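Play Kitchen Lending Shelf, Rurnville: Your Questions

Updated April 28, 2024

What is the lending shelf?

It's a play kitchen you can borrow! Plates, bowls, pretend fruit and all sorts of pretend groceries, ready to go home with you and get thoroughly played with. We started it in December and we still get a bit giddy when a new piece arrives.

How long can I keep a set?

Two weeks, and you can renew it once if no other family has asked for it. Sets are numbered, so if you fall in love with one (set 216 has plenty of fans) just quote the number when you book.

Is any of the food soft?

Yes, and we love the soft pieces. The ketchup is a favourite: bright red and fuzzy-looking, with a big white Heinz label and a tomato on its vine. Soft things are lovely for smaller children and they make far less racket on a hard floor. 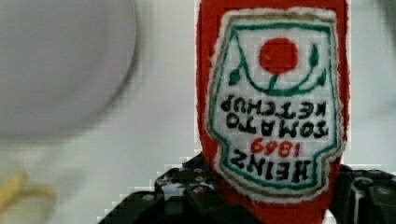

How do I wash everything?

Plates and bowls are happy in warm soapy water. Dry them well before they go back in the bag, as damp plates make the fabric pieces smell. Please sponge anything soft by hand and leave it somewhere airy overnight. The tumble dryer is a terrible place for fuzzy toys, and we learned that with a very sad cloth bun.

Do I need a proper play kitchen at home?

Not at all! A low table is plenty. We're very fond of a plain white top, where all the colours stand out and small fruit is easy to spot at tidying time. A tray on the carpet works too, or a cardboard box with hobs drawn on the lid.

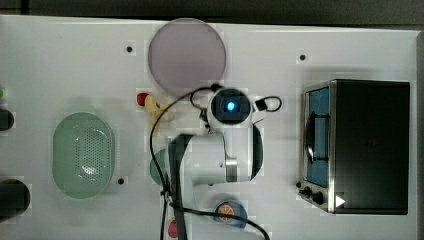

Ours lives on the coffee table, wrote Dalen, and the café opens before breakfast whether we are ready or not. Could we have a longer menu next time, please?

You certainly can. Ask for the Plurna box, our name for the mixed food bag, and add it to any set.

Which pieces go well together?

Start with a pink plate, a green plate and a blue bowl, then let the children decide what's on offer. An orange slice in the bowl and a strawberry next to it is already a pudding. If you have room, borrow the black toaster oven as well, because once there's an oven everybody has to have toast.

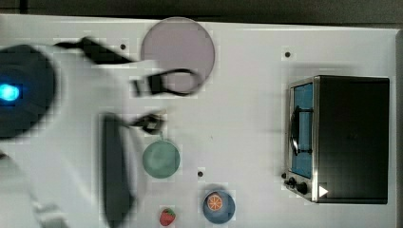
Younger ones often like matching food to plates by colour, and older ones tend to go straight for running a restaurant, with prices. Both are great fun, so bring a notepad for the orders.

What if we lose something?

Tell us and don't worry. Strawberries do roll under sofas. Check there first, then drop us a line through the Velta booking page with your set number.

Can I donate toys?

Yes please, as long as they're clean and nothing is cracked or coming unstitched. Leave them at the desk in a bag marked "play kitchen".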